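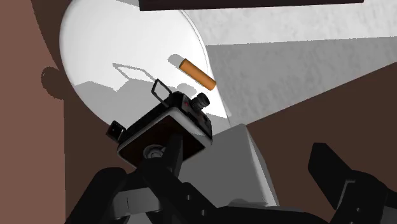
How to get candle wax off a plate (and most other things)

Somewhere in every house there is a good white plate that was asked to be a candle holder for one evening and has never quite forgiven anyone. I have ruined enough of them to have opinions. What follows is the method I've settled on, plus the ones I've given up.

You will need

A freezer with a plate-sized gap in it
An old bank card, or a loyalty card for a shop that has closed
Kitchen roll
Washing-up liquid
Bicarbonate of soda
A kettle
Patience, or the radio

Before you start

Do not put the plate in the dishwasher. I know you want to. The wax will melt, go for a tour of the machine and settle in the filter, and then you will be reading a much longer page than this one.

Do not pour melted wax down the sink either. It goes down as a liquid and sets a few inches later, where you can't reach it.

Check whether the plate has a crack or a gold edge. Cracked plates don't care for sudden changes of temperature, and gold edges come off if you look at them sternly. For either of those, skip the freezer and go to the warm method further down.

Step 1. Freeze it

Put the plate in the freezer for 20 minutes. Wax shrinks a little as it gets cold and loses its grip on the glaze. Leaving it in overnight does no harm, except that you will forget what you were doing and find it behind the peas in June.

Step 2. Lift the big bits

Slide the edge of the card under the wax and push gently. With luck it comes up in one satisfying lump. Without luck it pings off across the kitchen, so do this over newspaper. Keep knives out of it. A knife leaves grey lines on a white glaze, and you will have swapped one mark for another.

Step 3. Deal with the film

There is always a film. Put the plate in the washing-up bowl, pour in hot water from the tap, and let it warm through before adding anything hotter. Once the film has gone soft, wipe it off with kitchen roll and put the kitchen roll in the bin. Two or three wipes will usually do it.

Step 4. Deal with the colour

Red and dark green candles leave a stain, generally the day after you've told everyone the plate is fine. Mix bicarbonate of soda with a drop of water until it looks like toothpaste, rub it on with a damp cloth and rinse. Repeat if needed. If it still shows after three goes, that is now the plate that lives under a plant pot.

The warm method

Set your oven to its lowest setting, line a tray with foil, and put the plate on it upside down on a couple of ovenproof ramekins so the wax can drip. Start with the oven cold. Mine won't go below 50, and that's plenty. Stay in the room. Wipe the plate while it is still warm, using oven gloves, and let it cool on a wooden board.

Tablecloths

Freeze, pick, then iron what's left between two sheets of brown paper on a low heat. Move the paper along as it soaks up the wax, or you'll simply be ironing it back in.

Last updated 2 November 2024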